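Napkin and fork bench, May, page 4

Back on place settings after lunch, and I'm so pleased with how the brown cloth is behaving! Nkechi was right that we should stop folding it into a rectangle and roll it up. The rectangle kept springing open at the corner, and we spent the whole morning pressing it down with our thumbs. Rolled, it holds its shape well enough to be picked up by one end, and it looks much nicer next to cutlery too.

Rolling notes, so I don't forget: lay it flat, smooth from the middle out, turn in the near edge by 3 cm, then roll away from you with both palms. Keep the tension light. Rosaura rolls hers tighter than mine and they come out stiffer, almost like a breadstick. I prefer the softer one, but hers stays straighter when you lift it. We should try something in between. 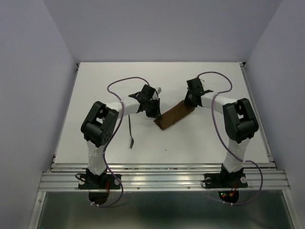 The fork is the fussier of the two. It's thin, the handle is narrow, and flat on a smooth top there's very little to get hold of. Kumudini suggested always starting with the tines toward the front so we all set it the same way, and I've written that on the card. I'd love to try the heavier set from the Plasutetti box (drawer 4, under the spoons), which has a rounder handle and a bit of a curve in the neck.

Order for now is fork first, cloth second. Bukola wants the fork tucked inside the roll like they do in diners, and I think that would be great fun, but the cloth needs to be wider. The plain white top makes the brown easy to see, so let's stay with brown when we buy more.

To do:
Ask Lalit if the wider cloths have been washed yet
Iron the two with the creased hems
Dig out the Plasutetti forks
Try a medium roll, mine and Rosaura's side by side
Wipe the top before we start again at 4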